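22 October 2019

Back from the career center by noon. The application for the Fadanwood placement program is due in nine days and I had put off asking about it for most of October, so this morning I went and asked.

The program takes 21 students from our college. Last year 137 applied. It runs two terms, with three days a week at a company and two days of classes, and the credits count toward the degree as long as the supervisor signs the log every month. I had thought it was unpaid. It pays a small amount, enough for the bus and lunches and maybe a little of the rent.

I have to rank three host companies on the form. So far I have Turkatik first and Zatutex second. Turkatik does inventory systems for warehouses and puts students on the planning side. Zatutex is closer to home but most of what they offer is sales support, and I took the sales elective last spring and got the worst grade of my time here. I have nothing for third. The list is on the bulletin board outside the dean's office and I will read it properly tomorrow.

The statement is the hard part. It has to be 6 paragraphs, one for each prompt, and the first prompt is "Describe your professional goals." I wrote four versions last night and they all sounded like the brochure. I kept the third one and crossed out the line about leadership.

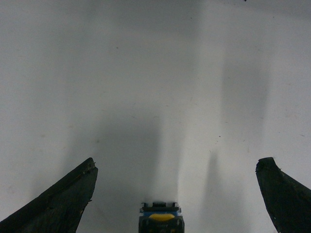 Bermúdez read the draft over lunch and told me the goals paragraph could belong to anyone in the department, and that I should say what job I want and stop there. The part about the tutoring job was better, apparently, and ought to go first. I said the prompts were in a set order. Then put the tutoring in the first answer, was the reply, and I had no argument against that.

So I rewrote it this afternoon. It now says I want to work in supply planning and that I found this out by helping second-year students with the forecasting course. It is shorter by half. I don't know if the people reading it will think short is lazy. The instructions give a maximum length but no minimum.

I also went to the spreadsheet workshop at three. It was mostly things I know, pivot tables and lookups, but the last half hour was on cleaning up bad data and I took two pages of notes. They give a certificate if you come to all four sessions. I missed the first one, so I need to ask if the makeup session counts. The sign-in sheet had the wrong course code printed on it and everybody had to write it in again by hand, which used up ten minutes.

My score on the business writing test was posted when I got out. 76. The cutoff for the placement program is 70, so that is settled and I don't have to retake it. I lost most of the points on the memo section. I put the request at the end and they want it in the opening line. The same mistake as in the statement, more or less.

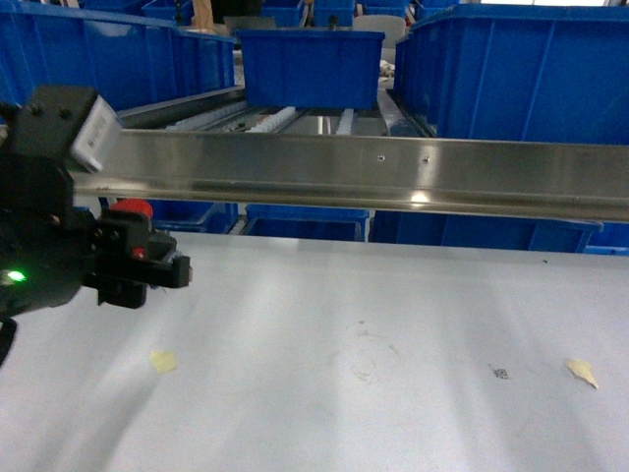
After the score I went to the library to print the transcript request. It needs a signature from the registrar and the window closes at four-thirty, so I missed it. I will go first thing tomorrow, before the accounting lecture. The fee has gone up and they still don't take cards.

Things left to do: transcript, third company, the second reference. The tutoring office has agreed to write one. For the other I should ask my statistics instructor, though I only spoke up in that class a handful of times. I drafted the email and left it in the drafts folder. I'll send it after breakfast.

Called home at eight. They asked if the placement means I'll finish later than planned. It doesn't, if I take the ethics course over the summer, and I told them so, but I need to check that it is being offered. Laundry is still in the basement. Going down for it now.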